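# Edemura room pack

I've been putting this pack together since December, and I'm so happy it's finally up! Edemura is a set of simulated home rooms for collecting teleop demos, the kind you feed to a policy when you can't park a real two-armed robot in someone's bedroom all week.

You drive both arms yourself with whatever controllers you've got, and the pack logs the joint states, the gripper opening and every camera view together. My friends at Gimville (hi, Thịnh!) have been training on it, and they kept asking for uglier rooms – clashing colors, odd textures, furniture in annoying spots – so that's what you get. The model shouldn't care if a wall is orange.

**What you get**

- 817 room layouts, all with their own textures
- 3431 recorded demos, sorted by task
- 257 failed runs, kept in their own folder (please use them, they're great for training a success checker)
- Replay script, plus a converter Radomir Ristić wrote for us

**Before you buy**

It runs fine on a laptop with a decent graphics card, but recording with all cameras on is slow on mine. Version 2 fixes the wrist view lag that Ermira Yordanov found. If you're still on the first one, grab the update before you record anything new – old demos replay just fine.
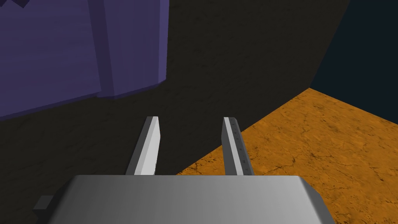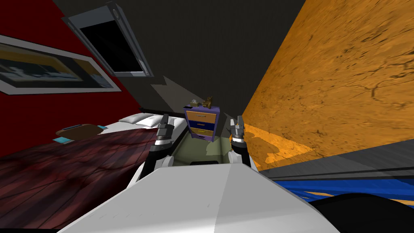 *Edemura pack, simulated robot views: gripper close-up first, then both arms in a bedroom.*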